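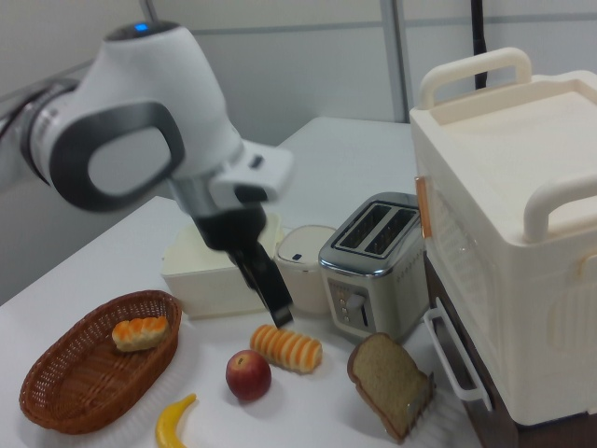

Arm over the breakfast table, fingers just behind the striped roll. Basket at lower left, toaster at the back.

February, bench 2, started a bit after 9 in the morning

Gripper comparison, continued. Two candidates: the Trusley parallel (black, stiff, came with a manual) and the Goossens parallel (softer pads, came with a leaflet). Same arm, same table, same groceries. The job is pick an item, put it in the basket, go home. Anyone's toddler can do it, and the toddler doesn't need a homing routine.

Trusley first. Mounted it on the flange, torqued the screws, then took it off again to put the cable on the side where there's slack. I have now made this mistake on both grippers, so at least the comparison is fair.

Settings: controller is the Zillulley box, firmware as it was left last time. Closing force at the lowest preset that still counts as closing. Approach speed down to 300 after the first try at 600, which knocked the apple off the table before the fingers had started to close. Apple recovered from under the bench with a new bruise. It had several already.

Notes by item:

Bread roll. Easy from the top if the fingers go across the ridges. Along the ridges it rolls out sideways every time, slowly, with dignity. Grasp angle matters more than force. Putting it down in the basket is fine as long as the wrist comes in steep enough to clear the braided rim. The planner thinks the rim is lower than it is. Raised the basket height in the collision model and the complaints stopped.

Striped roll. Best behaved thing we own. Lies flat, doesn't move, has an obvious short axis. I suspect anything would score well on it and would not use it to sell anybody a gripper.

Apple. Trusley fingers are flat and hard, so contact is two small spots and a lot of hope. Holds if centered. If the estimate is off toward the stem side it squirts out forward. Pose comes from the fixed camera only for now, and the camera likes the red side better than the yellowish patches. Need to look at the mask before blaming the hardware. (Blamed the hardware anyway, for about an hour.)

Banana. Small, curved, and low, so the fingertips have to come very close to the table. First attempt stopped on a contact fault with the tips pressed into the tabletop. Added a small Z offset, after which it closed neatly on the air above the banana. Took half the offset back out. Works now, with no margin I'd care to defend in front of an audience.

Bread slice. Leaning on the big cream appliance, because that's how the layout sheet has it. Top grasp on the upper edge works, but only from the open side, and the elbow swings wide to get there. Laid flat on the table it can't be picked at all with these fingers. I'm writing that down as a limitation of bread.

Did 18 picks with the Trusley before lunch, all items, random order. It dropped or missed 6. Most of those were the apple, and one was me hitting pause when I meant to hit log.

After lunch, Goossens. The softer pads do what the leaflet says on the apple: it settles in and stays put even when the pose is off by a bit. On the banana they're worse. The pads are thicker at the tip, so they touch the table before they get low enough on the sides. On the bread slice they leave a dent, which I did not expect from the soft ones. Force preset probably doesn't mean the same thing on both units. Of course it doesn't.

Stopped partway through the Goossens set when the controller lost the gripper on the bus. Came back after a power cycle, then lost it again. Reseated the connector at the wrist and it has been fine since, so I have fixed it or it's waiting. No totals for this one until I can run the set without interruption.

Annoyance, unrelated: the Pramodura logging script stamps every run with the time the script was opened, so according to the record I did the whole morning in one extremely productive minute. Renamed the folders by hand.

For whoever has the bench next:
Leave approach speed at 300. The fast profile is still saved and still the default after a restart, so check it.
Basket height in the collision model is changed. Please don't helpfully restore it.
Goossens is on the arm now. Trusley is in the gray drawer with its screws taped to it.
Measure real closing force on both before any more apples. The scale is somewhere on bench 1, under the cable ties.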